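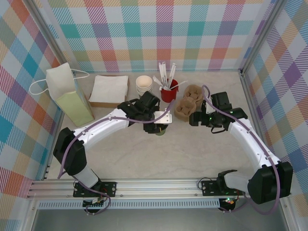
According to Amerley Yakubu, a back row is any line of café items kept along the far edge of a work surface so that the near part stays open for the cup being filled. The term is used in small cafés, canteens, and training kitchens, mostly in speech. Printed floor plans tend to label the same strip "rear storage" or leave it unmarked. Related terms include back line, rear line, and, in older training notes, the shelf without a shelf.

Contents
1 Terminology
2 Layout
3 Items
4 Working area
5 Surfaces and walls
6 Cleaning and reset
7 Variants
8 Criticism
9 See also

Terminology

A back row differs from a back bar in that it shares its surface with the work. A back bar is a separate counter or cabinet behind the person serving. The two are often confused in equipment lists, where "back bar" may be used for both. Brunello Longo's Counter Terms, a glossary printed for the Colville canteen course, treats the back row as a method of arrangement and the back bar as a piece of furniture. Entry 633 of the glossary gives "row" as the preferred short form.

The word "row" is applied even when the items are not evenly spaced. A second line placed in front of the first is called a double row and is usually regarded as a fault.

Layout

The row runs parallel to the rear edge of the table or counter. Items are set with their bases in line and their handles or openings toward the worker. Where the surface is closed on three sides, the back wall acts as a stop and the side walls set the limits of the row.

Order is normally fixed. In the most common scheme, items are placed from left to right in the sequence in which they are used. The Kpodo scheme, named after the café where it was first written down, places the most used items at the center and the rest toward the ends. It shortens the average reach but is harder to learn, as the order on the counter no longer matches the order of the recipe.

Tall items are placed at the ends. A tall item at the center hides what stands beside it and is more likely to be struck by a sleeve or forearm during a two-handed task.

Items

The contents of the row depend on the menu. Typical items are:

Cups, either stacked or single
Pitchers for milk or water
Jars or canisters for coffee, tea, and sugar
Syrup bottles
Spoons and stirrers in an upright holder
Napkins
Lids and sleeves for takeout cups

Cups in general café use range from small espresso cups to 8 oz and larger sizes. Color is sometimes used to mark size or contents. A cup that differs in color from its neighbors can be picked out without reading a label, though the practice fails if replacements are bought in whatever color is in stock.

Milk and other chilled goods are not part of the row. They are brought to the surface when needed and returned to the refrigerator.

Working area

The clear space in front of the row is called the working area or landing. A cup is taken from the row, set down or held over the landing, filled, and passed out. The landing should be wide enough for both hands to work without touching the row. Abdul-Rahman Asante's fitting notes for the Lutby range of café tables recommend at least 200 mm between the front of the row and the near edge of any cup in use.

In one-handed work, the cup is held by its side or handle and the free hand reaches past it. In two-handed work, one hand steadies the cup and the other pours. New staff are usually taught the two-handed method first.

Surfaces and walls

Light surfaces are widely used because drips show early. A faint pattern, such as marbling, hides fine scratches but can also hide thin stains from tea. Gloss finishes wipe clean quickly and show glare under overhead lamps.

Walls around the surface may be plain or patterned. Plaid, tile, and striped coverings are all found. A patterned back wall makes clear containers harder to see, and labels are then turned to face the worker. Fabric coverings need to be removable if liquids are poured nearby.

Cleaning and reset

At the end of a shift the row is cleared from one end to the other, the strip beneath it is wiped, and the items are returned in order. The return is called a reset. Some cafés tape a printed line to the surface as a guide; the Gekov reset card, revised in March, shows only outlines of the bases and gives no item names.

Sugar and ground coffee collect behind the row and are missed in quick cleaning. The items have to be lifted, as pushing them forward leaves the residue in place.

Variants

A split row leaves a gap at the center for a machine or sink. A corner row turns along one side wall and is used on short counters. A raised row stands on a narrow step, freeing the strip beneath for flat goods such as saucers.

Criticism

Fulvio Fiore has argued that the fixed row favors tall workers, who can reach the rear edge without leaning. Aba Gbeho recommends reducing the depth of the table before changing the order of the items.

See also

Back bar
Mise en place
Service counter
Tea tray

Last edited Jun 6, 2025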